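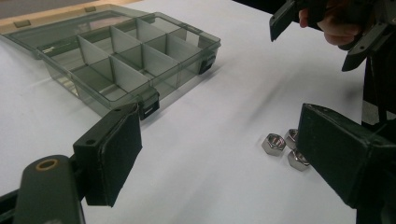 The gray organizer with its lid open, and three hex nuts on the table.

Gulunstead hardware sort – readme

Hi! These are my notes on the small-parts sorting set, mostly nuts, with a few washers I couldn't bring myself to throw out. I started it in June when the coffee can on my bench finally got too heavy to lift with one hand.

What you get: 942 photos of hex nuts and the boxes they go into, plus a plain text list called koyama (after the street I used to live on, long story). Each line in the list has a photo number, the type of part and the nut size if I measured it. If I didn't, it says "unk". There are 260 of those and I'm slowly working through them.

The boxes are the see-through kind with thin dividers and snap latches. I love them for nuts – you can check what's inside without opening anything. Tiny washers are another matter, they creep under dividers and drive me nuts (sorry).

Known problems: metric and inch sizes got mixed in the Osix folder. Don't trust it yet! The Unia folder is fine.

Use it however you like, and please send me corrections.

Last updated 2025-07-26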